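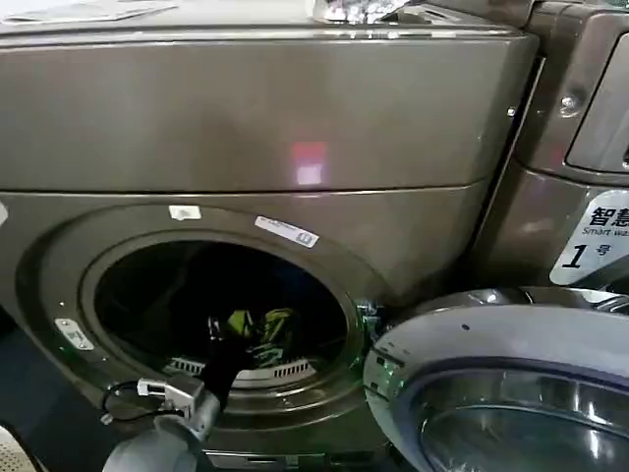 I was 31 loads into winter before I admitted I had a laundry problem. Mum's rule was one wash a week, everything in, lid down, off to netball. Mine is more of a rolling disaster (two kids, one footy club, a dog who sleeps on the towels).

So I rang Nhi Kim, who ran the laundromat in Plernesley for years, and she laughed at me for a good minute! Her advice was to stop stuffing the drum, turn the bright stuff inside out and clean the lint grille before every load. I've managed the grille. The socks are still at large.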